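Brurnach project, 3/19/22. Short thread on how we're teaching it to fold.

We collect by hand. A person works a gripper in each hand, does the fold, and the recording becomes the lesson. Ghassan Shboul set the target at 800 folds for the first round. We have 200. 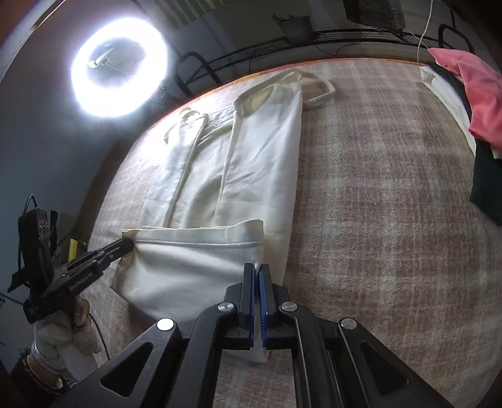
Bags are harder for us than anything flat. The handles go wherever they want, and the policy we trained in December kept grabbing them first. So now we start at the bottom. One gripper pinches the lower edge and the other presses on the corner of the hem flap, with both handle loops left alone at the far end. I've been doing it in that order every time so the demos agree with each other.

Ihor Vakulenko thinks we should mix the order up — more variety, fewer habits. He may be right. We'll try it on the next batch and compare.

Remote control was the other option. We tried it with the Jemitz setup. It took me 4 minutes to do one fold I can do by hand in a few seconds, and my wrists felt it. 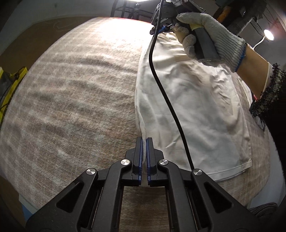
White towel, folded edge between the blue pads.

Towels go faster. The thing to watch is pace. If I rush, the Cisari software drops tracking on one side and I have to throw the take out. I lost 2 that way before lunch.

Next post when we have numbers from the arm.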